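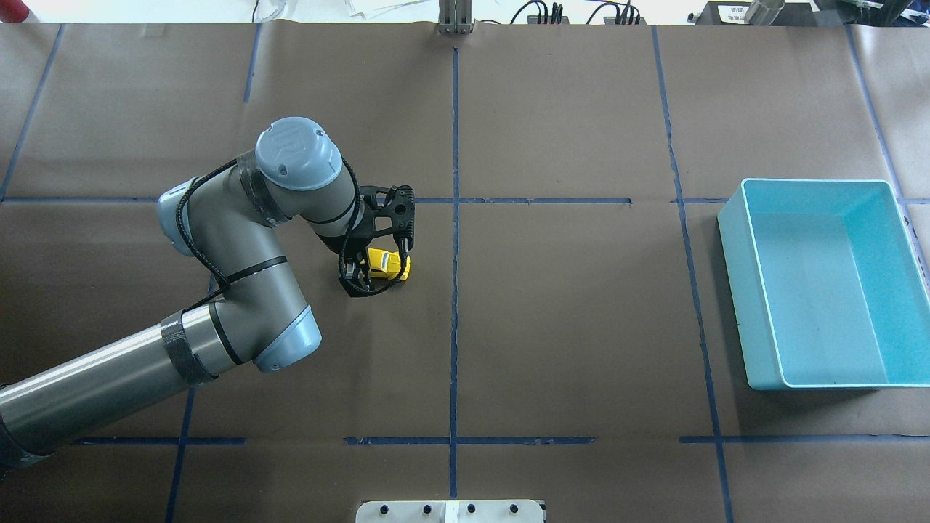

Wollville cell, arm side. Yellow car in the gripper, bin on the right.

Wollville cell – setup and upkeep notes

Last edit Saturday, July 10, 2021, Raimonds Jaunzems. Replaces the January version. If something here disagrees with the sheet taped inside the cabinet door, this file wins.

What this covers
One UR arm, one two-finger gripper, the taped table, the bin. Control PC runs Ornis for motion and Clandex for logging. The second cell has its own readme, don't copy offsets from there.

Power up
1. Power strip at the back of the table on.
2. Pendant on, wait for the arm to ask for init.
3. Check payload says gripper + bracket. It resets to zero if somebody loads the old install file.
4. Release brakes. One hand near the stop.
5. Start Ornis, then Clandex. Other order and Clandex comes up with no joint data and no warning.
6. Home at 10 percent speed the first time each day.

Table surface
Brown paper, blue painter's tape grid. The tape lines are for people, Ornis does not see them. It uses the taught corners in grid.cfg. So if you re-paper you have to re-teach, even if the tape looks like it landed in the same place. It didn't.
Re-paper when creases get high enough to catch a wheel. Pull the sheets tight from the middle seam out. Tape the center line first, then the cross lines, then the sides.
Lower cross line is in pieces, leave it like that for now.

Bin
Light blue tray, right-hand column, back edge over the upper cross line. Push it back there after emptying. Drop height is 300 mm over the paper, hard coded in drop.py (yes I know).

Gripper
- Bracket screws: check every 500 cycles. Snug, no threadlocker on the plastic side.
- Finger pads: wipe with alcohol, replace at 2000 cycles or when the car starts to rotate in the grip.
- Close force is set for the small cars. Do not raise it to fix a slipping part, clean the pads first.
- After any finger swap run grip_zero. Takes a minute. Skipping it cost us a whole afternoon in January.

Cables
They wind around the outside of the arm, so slack matters. Too little and the wrist pulls the connector, too much and a loop snags on the elbow. Jog the wrist to both ends of its range by hand after you touch anything and watch the coils the whole way.
The black carbon-look tape bands on the arm: replace if the edge lifts. Peel slow, clean off the glue, wrap again in the same spot.

Pick test (after any of the above)
Put the yellow car in the upper left cell, lower half, nose any direction. Run pick_test. Should grip, lift, carry to the bin, release. Ten in a row with no stop before you log real runs.

Known problems
- Protective stop on joint 3 when reaching past the bin. Reach is too flat. Use the via point, its in the program allready, just commented out.
- Clandex writes local time, Ornis writes UTC. Vashisht export script fixes it – run that before sharing any logs.
- Gripper sometimes reports closed when its open. Power cycle the tool output, not the whole arm.
- Pendant screen freezes on the log tab. No fix. Stay off the log tab.

Shut down
Empty the bin, home the arm, gripper open, Clandex first, then Ornis, then pendant. Strip off last.

Todo
- new corner teach routine
- move drop height to config
- label the cables at the back, both ends
- spare pads, we're on the last pair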